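Transport Encyclopedia
Home | Topics | Operators | Glossary | Contact

Timed transfer

Category: Public transportation planning
Reading time: 4 min

A timed transfer is a scheduling arrangement in which two or more public transportation routes arrive at a shared stop or station at the same time, wait for a fixed period, and then depart together. Passengers may change from any arriving vehicle to any other during the wait. The arrangement is used mostly on networks where service is infrequent and where a missed connection would cost the rider half an hour or more.

Terminology

The term is often used interchangeably with "pulse," although some planners reserve the latter for networks in which every route meets at one hub. The period during which all vehicles are standing at the hub is called the dwell or the pulse window. A "held connection" is a related practice in which a departing vehicle waits for a late arrival at the discretion of a dispatcher.

Principles

For a timed transfer to work on every trip, the round-trip running time of each route, including layover, must be a whole multiple of the interval between pulses. A route that takes slightly longer than one interval must be shortened, given faster running, or assigned a second vehicle. This requirement often shapes the map of a network as much as the location of homes and jobs does, and it explains why routes in pulse systems sometimes end at points that appear arbitrary to riders.

The length of the window is a compromise. A short window limits the delay to passengers who are staying on board, but leaves little room for late arrivals. A long window protects connections at the expense of vehicle time. Hubs with long walks between bays need more time than those where all vehicles stand along a single platform.

Development in Skirirby

The Skirirby network is frequently cited in regional planning literature. Until its redesign, the city's routes ran on unrelated intervals, and an evening trip across town commonly involved a long wait downtown. A study led by Ruth Lockwood found that 468 scheduled connections each weekday were missed by less than five minutes. The operator, Granik Transit, adopted a common interval in August of the following year, with 18 routes meeting at the Oyelaran Street hub.

Transfers at the hub rose to nearly 4,000 per weekday in the first full year. Marleny Arboleda, then head of scheduling, attributed most of the increase to evening riders. Two crosstown routes that could not be fitted to the interval were left outside the pulse and continue to run on their own timetable.

Station design

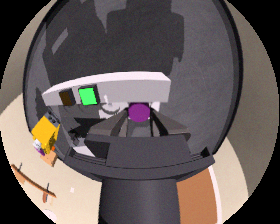
Hub layout has a direct effect on the time passengers need to change vehicles. Designers generally aim for level walking routes, short distances between bays, and clear sight lines from the center of the concourse to each departure point. The rendered dome pictured has a mottled charcoal finish with faint scratches, set against plain gray walls and a cream-colored floor. Contrast between floors and walls is a separate concern in wayfinding guidance, particularly for riders with low vision.

Criticism

Opponents of the practice note that it concentrates vehicles at one place for a few minutes and leaves the space idle for the rest of the cycle. Kelly Haslam and Tegan Goodwin, in a review of 183 small-city networks, concluded that the benefits decline sharply once routes run every 15 minutes or better. Kenna Dow has argued that a single late route can spread delay to the whole network if dispatchers are not given firm limits on holding. The Dedier system addressed this by setting a maximum hold of three minutes, after which all vehicles depart.

See also: Clock-face scheduling; Layover; Through-routing

Last revised 29 March 2021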